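My neighbor slid a police department flyer under my door last month with "You going???" scrawled across the top. I wasn't planning to. I'd had my bike stolen, filed my report, gotten my case number and given up, like a normal person.

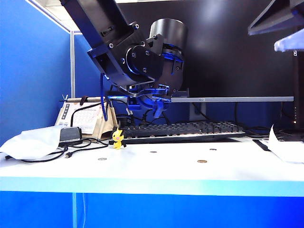 CESTTHORPE, 01/08/2018

So there I was in the Kinnear Street library, on a folding chair, eating a stale cookie and listening to Sergeant Branislav Hájek explain burglary numbers. Our precinct took 2,016 property crime reports last year (mine's in there somewhere!) and has 13 detectives to work them. He read that off a card and then just stood there for a second while people muttered.

I liked him, I'll admit it. A woman behind me asked why it took 59 minutes for a patrol car to show up after her garage was broken into, and he didn't give her the usual line about priorities. He asked what night it was and wrote it down.

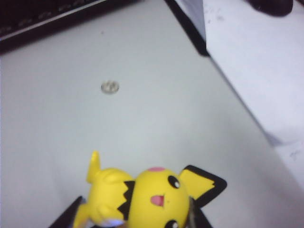 Then came the argument over foot patrols, which got loud. The city cut ours back to 3 evenings a week, and the guy who runs the shoe repair place wants every one of them back, right now, thank you very much. Half the room clapped. The other half wanted better street lights first, and I clapped for that too, so I'm no help.

Hájek promised a new patrol schedule by the next meeting. I've put it on my calendar, and I'm bringing my own cookies.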